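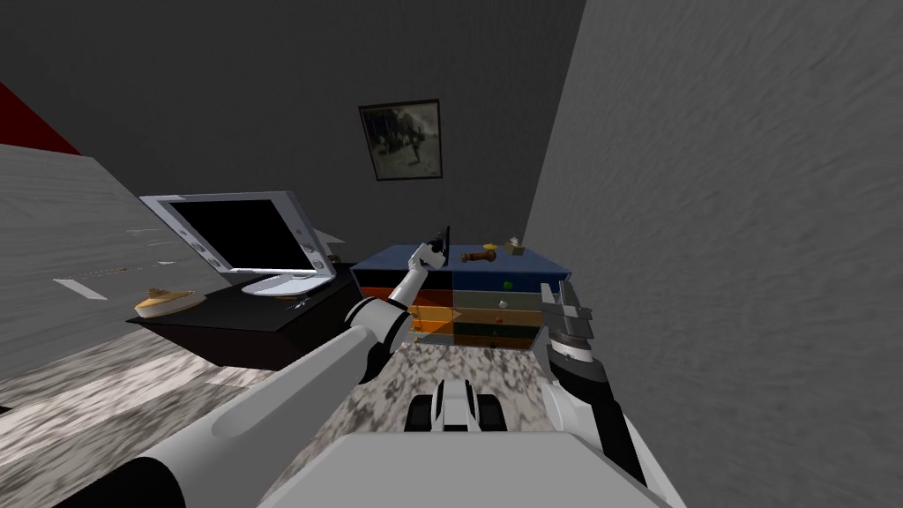

Đạt Đàm wants to know why we don't just teach the thing one drawer at a time and stop making life hard for ourselves. Fair question! He asked it in the club chat at lunch and I promised him a proper answer, so you all get it too.

14 replies · 62 likes

So, the semester project. Our team is Bonder, the robot lives entirely in simulation, and the task is tidying a kid's bedroom. Pick something up, put it where it belongs, don't knock anything else over. Two arms, one chest of drawers with a lot of colors on it, and a bunch of small stuff on top.

3 replies · 30 likes

We did start with one drawer, Đạt. It was great for a week. Then we moved the chest a little closer to the side wall and the right arm forgot everything it knew. It had learned that exact spot and nothing else, so now the room gets shuffled between runs and we all suffer together.

5 replies · 41 likes

The other headache is that two arms means two ways to be in the way. Left one goes up over the top of the chest with something thin in its gripper, right one has to wait by the side and not drift into the corner. "Wait" is weirdly hard to teach – ours likes to fidget.

2 replies · 27 likes

Numbers, for those who like them: 218 practice runs recorded so far, all driven by hand by whoever was free. I did 62 of those and my wrists would like a word. Ludger Kettler did 20 in one sitting on Saturday and every single one is smoother than my best. I'm not bitter (I'm a bit bitter).

8 replies · 55 likes

Someone asked about scoring. The course uses Plotisow, the checker our instructor wrote, and it's strict – the object has to be let go and stay put, and both arms have to end up clear of the furniture. Hovering really close with a hopeful look gets you zero.

1 reply · 19 likes

Also yes, team Koter is doing the same bedroom with a single arm, and they think we're nuts. They might be right about the training time. But I want to see them hold a drawer open and put something in it with one hand!!

11 replies · 73 likes

Next up is opening the drawers with the right arm while the left one carries. The knobs are tiny and the gripper isn't, so if anybody here has done small handles in sim, please tell me how you set your friction. I've been guessing since March.

6 replies · 22 likes

Okay, back to it. I've got the lab until 9 and Ludger has sent me a list.

1 reply · 16 likes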